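Boards > Arms and Grippers > Teaching by Demonstration

Stirring task: hand guiding or remote control?

7 replies | 2 shares

jultwood_bench
We have been teaching a two-arm setup to take a thin stirrer, put it in a small cup and stir. Everything so far has been recorded by remote control, with one operator driving both arms. We have 1,918 episodes and the target is 2,000 before we train again at the end of August.

The trouble is the pickup. The stirrer leans out over the rim, so only one end is worth going for, and the angle changes every time somebody resets the cup. From the wrist view the operator gets a decent look at that end, but judging height from it is hard.
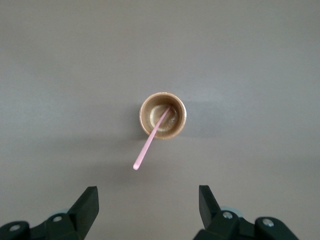 Most of our failed grasps are from coming in too low and pushing the cup. Second most common is closing too early and flicking the stirrer sideways. Would you switch to moving the arm by hand for this part, or keep going as we are?

flolter_fan
Switch. For anything that thin you want to feel the contact. I did a similar job with drinking straws and hand guiding cut my bad grasps a lot. You can put the jaws exactly where you want them, and you don't have to guess height from a flat picture.

M. Sutherland
I disagree with the above. If you are holding the arm, your hands and sleeves end up in the camera views, and the policy will not have those when it runs. You also move the arm in ways the motors would never move it alone. With 1,918 episodes already recorded one way, I would not mix in a second kind this late.

If height is the problem, give the operator a second view on a separate screen and slow the arm down for the last bit of the approach. Our operators at Mahlangu were much better once we stopped making them work from the wrist camera alone.

flolter_fan
You can crop hands out or replay the path afterward with nobody near the table. Record the joint positions by hand, play them back, save the video from the playback. I have done this plenty.

M. Sutherland
Playback works when nothing has moved. With a stirrer in a cup, the first pass has already moved it. You would have to put it back exactly as it was, every time. I would not want that job.

jultwood_bench
Replay did cross my mind, but Marlene is right about the reset. We do have an overhead view. The operators mostly ignore it until the stirrer is in the gripper, then they use it to line up with the cup. 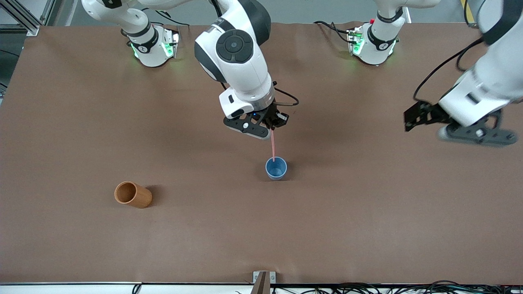
Right arm with the tip in the blue cup, left arm off to the side.

That half of the task is fine. Once the stick is held, people get it into the cup without much fuss – even the newer operators.

Reshma Chauke
What is the left arm meant to be doing during the stir? If it has no job there, tell the operator to park it in the same place each time. We had a policy at Cirow that picked up a wandering idle arm from the demos and copied it faithfully. It took us a long time to see that it came from the operator resting one hand.

On the main question, I side with remote control, but I would go through the old episodes before recording more. How many of them have two or three tries at the grasp?

jultwood_bench
I went through one batch this morning. Out of 467 episodes, far more had a second try than I expected. They were all marked as good because the stirrer ended up in the cup. The left arm has no job during the stir, so parking it is easy. I will add that to the operator sheet.

flolter_fan
I'd throw those out. You are teaching it to miss first.

Reshma Chauke
I would keep the ones where the recovery is clean. It needs to see what to do after a miss. Drop the ones where the cup gets dragged across the table, and label the rest so you can train with and without them.

jultwood_bench
Fair. I'll label them and run it both ways. Staying with remote control for now, with the second screen moved next to the operator and a slower approach. Will post the grasp numbers when the next set is in.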